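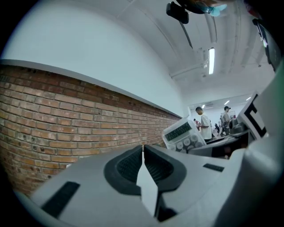
Murnel changes finger pad routine on its hand-held grippers

Murnel has changed how it looks after the hand-held grippers at its Baluyot workshop. From April, the ribbed rubber pads on the two fingers are swapped on a fixed count of recordings instead of when an operator reports a slip.

The new limit is 2221 recordings per pair of pads. Under the old arrangement some pairs stayed on much longer, and the longest-serving set came off after 3184. By then the ribs at the tips had worn flat and small objects with smooth sides were turning in the grip.

A swap takes about 15 minutes. The technician opens the fingers fully, lifts out the old pads, wipes the frames they sit in and presses the new ones home. The fingers are then closed on a strip of paper. If the paper pulls free at one end, the pads are reseated and the test is done again.

Most of the time goes on the check afterward. The gripper is held in front of a printed marker card and opened and closed slowly while the software reads the finger positions. If the closed reading has moved from the one on file, the zero is set again and the new value goes in the log. Only then does the tool go back to the bench.

The workshop also has a short daily routine. Before the first recording, operators clean the lens with a dry cloth, check that the housing screws are tight and look between the fingers for grit. Cleaning spray is no longer allowed near the pads after one brand left a film on the rubber.

Murnel said it lost 79 recordings in the first months of the year to worn or badly seated pads. Most were caught on review and had to be done over.

Replacement pads come from Datier, which ships them in matched pairs. Pads from different pairs are not to be mixed, even when they look alike, as a small difference in thickness is enough to stop the fingers from meeting squarely.

The Ilteo workshop will move to the same schedule once its spare pads arrive. Until then it will keep checking its grippers by hand every Tuesday.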